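Care of Bathtubs and Open Washrooms: Household Guidance
By Thaís Holanda
October
Reading time: 4 minutes
42 shares | 7 comments

Residents of the Trirnville and Patville buildings frequently ask the Household Office how a bathtub should be cleaned when it stands in the open and can be reached from more than one side. The advice that follows applies to acrylic and enamel tubs. Owners of natural stone tubs should consult the supplier before using any cleaning product.

Begin with the room. Small furniture, boxes and textiles should be moved well clear of the area to be sprayed. Cardboard absorbs moisture quickly and should be raised off the floor or taken elsewhere. Where several people share the work, each should be given one fixture or one piece of furniture, so that the person at the toilet and the person at the tub do not exchange cloths. Roller blinds may stay down during cleaning, but at least one window should be opened if the room has one.
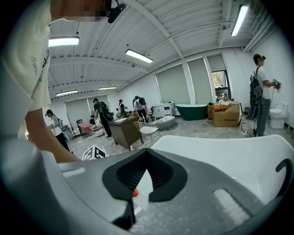 Photo: Household Office, Trirnville

Cloths should be sorted before any water is drawn. The Office recommends one color for the toilet, a second for the tub and basin, and a third for cabinets and desks. Used cloths are to be washed at the end of the session and must not be left folded over the rim of the tub to dry.

For routine cleaning, mix 200 milliliters of white vinegar with 700 milliliters of warm water in a clean, labeled spray bottle. Vinegar must never be combined with bleach or with any product that contains it. It should also be kept away from marble and other natural stone, which it will dull permanently. If the floor beside the tub is of this kind, lay down an old towel first and use a few drops of dish soap in water in place of the vinegar mixture.

Electrical items require particular attention. Power strips and extension cords must be unplugged and removed before any liquid is used near the tub, and cords should not cross the route that people take with buckets.
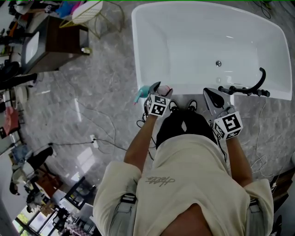
Patville, October

Start at the rim and work downward. The front edge collects the most soap film, as it is the part that people lean on, and it may need a second application. Spray lightly, allow the mixture to stand for five minutes, and wipe with a soft sponge. Steel wool, scouring powder and the rough side of a kitchen sponge will scratch a glossy surface, and the scratches will hold dirt afterward.

The drain should be treated last. Lift out any hair with a gloved hand or a plastic hook, then rinse with plenty of warm water. Boiling water is not advised for acrylic.

Black faucets show mineral spots sooner than chrome ones. They should be wiped with plain water and a little soap and dried at once with a cotton cloth. Acid cleaners may damage the finish. The Ojo microfiber cloths issued to residents last winter are suitable, as is any old cotton T-shirt without buttons or heavy printing.

Wooden vanity cabinets are to be wiped with a cloth that has been wrung out well. Water left standing where the basin meets the wood will lift the finish within a few months.
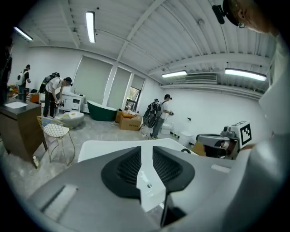 High surfaces are often left out of the weekly routine, and dust from them settles on a clean tub within a day. Light tubes, exposed beams and pipes, and the outlets of air-conditioning units should be dusted before the lower parts of the room are touched. Switch off the lights and the air conditioning, and allow the tubes to cool. An extendable duster is preferred to a stepladder wherever it will reach.

Roller blinds should be lowered fully, dusted from top to bottom with a dry brush, and left down until any damp patches have dried. A blind rolled up while damp is likely to develop mildew along the fold.

A thorough cleaning of this kind is suitable once a month, with a brief rinse and wipe after each bath. Residents who prefer a ready-made product may obtain the Wamora concentrate from the Household Office and should follow the dilution printed on the container. Empty spray bottles may be returned to the same counter before 5 p.m.

Shared 42 times | Viewed 225 times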